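Datasets > Manipulation > Bernunum soft-items > README

Tags: known issues, gripper, handheld

# Bernunum soft-items, August revision

Read the fault section before you train on any of this. The numbers we gave in the first release were too kind to the hardware, and I say that as the person who signed off on them.

## What is in it

106 episodes recorded with the Ririne handheld gripper in ordinary bedrooms. Items are small and mostly soft: hair ties, cotton pads, bags, socks. Each episode has wrist video, the jaw opening as reported by the encoder, and a success label.

## The fault

In 18 episodes the reported jaw opening does not match the video. The encoder says closed, the pads say otherwise. The usual error is 7 mm, which sounds small until you remember that a policy trained on it will learn to stop short of a grip and call it done.

Kostus, our checking script, passed all 18. It compares the encoder with the command log, and both come off the same board, so they agree with each other even when both are wrong. I would not call that a check.
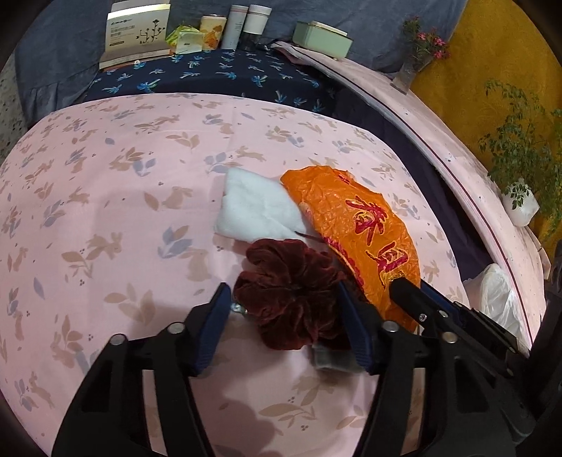
Fig. 1. Scrunchie episode, blue pads either side of the fabric. Label pads from video, never from the encoder column.

Soft items make this hard to catch. Velvet gives, so a bad reading and a light squeeze can look alike in the numbers. On a rigid block somebody would have spotted it the same afternoon.

## Cause

Not settled. The Bolger team blames a slipping set screw on the right linkage. Dima Harb reseated it on a Wednesday and ran 600 open-close cycles on the bench without a single bad reading. That is encouraging – but the bench has no fabric on it, and the fault has only ever shown up with fabric between the pads. I am leaving the issue open.

## What we changed

- The 18 episodes are still here, moved to `suspect/`. Please don't quietly merge them back.
- `jaw_mm` is renamed `jaw_mm_reported`.
- Success labels were redone by eye from video. Two people, no script.

## What we did not change

Timestamps, camera calibration and the folder layout are as before. The remaining episodes have been looked at once. Once is not much, and a smaller offset could easily have got past us.

## If you use it

Don't set grip force limits from this data. If your results depend on jaw opening to better than a centimeter, use something else for now. Reports of further mismatches are welcome – include the episode number and the video time, please.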